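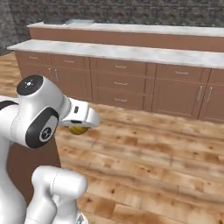
Kitchen Tips: Teaching the Arm Without Losing Your Mind

Last updated: 8th May

You'd think showing a robot how to put a lemon in a bowl would be the easy part. You have put fruit in bowls all your life. Then you pick up the controller, and suddenly you have the table manners of a backhoe.

These tips come from one household's worth of bad demonstrations, 63 of which I have deleted and would like never to discuss.

Practice in the simulated kitchen first. The marble there doesn't chip and the floor doesn't dent, and when you drop something behind the cabinets you press reset. I have wished for that button in my own kitchen many times.

Decide on the whole move before you hit record. If you stop halfway to think, the pause goes into the recording, and the arm will faithfully learn to stand there looking thoughtful. Mine did it for a week.

Go slower than feels polite, but keep moving. Small shakes are fine. Big swoops are how you end up showing a machine the correct way to knock over a toaster.

Remember the elbow. Everyone watches the gripper, and meanwhile the elbow is off having adventures of its own. Switch to a second view before you work near a wall or under the upper cabinets. 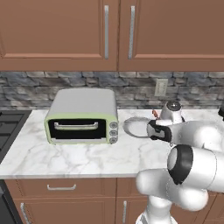 BREDOTANCE, February - Counters are harder than open floor. A toaster oven leaves you one good side to come in from, and the backsplash takes away another. Park the gripper beside the oven, look at the gap, and only then start closing in on whatever you're after.

Flat, round things are the worst. A lid lying on marble gives the fingers almost nothing to hold. Come in low and at a slant, aim for the rim, and close gently. If you miss, back all the way out and try again from the start - poking at it only teaches poking.

Meirion Powell, who has done far more of this than I have, gave me the rule I use most: do 7 clean runs from different starting spots before you do any from the same spot twice. Otherwise the arm learns that one corner of the counter beautifully and treats the rest as foreign soil.

Guiding by hand is another matter. If you have a real arm that lets you push it around, hold it by the wrist link with one hand and steady the elbow with the other. Take your rings off. Keep your own face out of the path, which sounds obvious until you lean in to see better.

Name your recordings something useful. "Lid, left side, slow" will still make sense next month. I have four called "good one" and they are all terrible.

Quit when you get cranky. Bad temper shows up in the wrist.

Related tips
Getting Marble Clean After Real Lemons
Toaster Oven Crumbs: A Reckoning
Labeling Drawers So Guests Stop Asking
Where to Put a Controller When Your Hands Are Floury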